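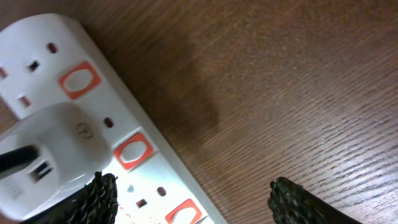

White power strip, orange switches, one plug in. Check yours this week please.

SWITCH IT OFF – power strips at the Hutchins Street workroom

Quick one, the newsletter is already late. The electric bill for the workroom came in Wednesday and it's 2148 for the quarter. That is a lot for a place we use mostly on evenings. The heating we can't do much about until spring. The strips we can.

So, a few things.

Every socket on the new type has its own switch next to it. Use it. Glue guns, lamps, the radio, phone chargers – off at the switch when you're done, then unplug if you're the last one on that table. Chargers left in overnight count too, even with no phone on the end.

Do not plug one strip into another strip. We found 2 set up like that behind the sewing tables and have taken them apart. If you can't reach a wall outlet, move the table, or ask for one of the longer leads from the gray cabinet.

Irons and the kettle go straight into the wall. Always. Same for the fan heater, if anybody still brings one in (please don't).

Big square plugs – the bulky adaptor kind – take up more room than they should. Put them at the end of the strip if you can so the next person gets a socket. And keep drinks off that table, coffee espescially.

Old strips with cracked cases or wobbly sockets: leave them in the Stomska crate by the back door, with a bit of tape on saying what's wrong. No tape and we have to test the lot. There are 5 in there already and only one has a note.

Replacements are on order from Gudero, should be here in October. Until then share nicely.

Last one out does the walk round before locking up. Lights, strips, kettle, then teh back door.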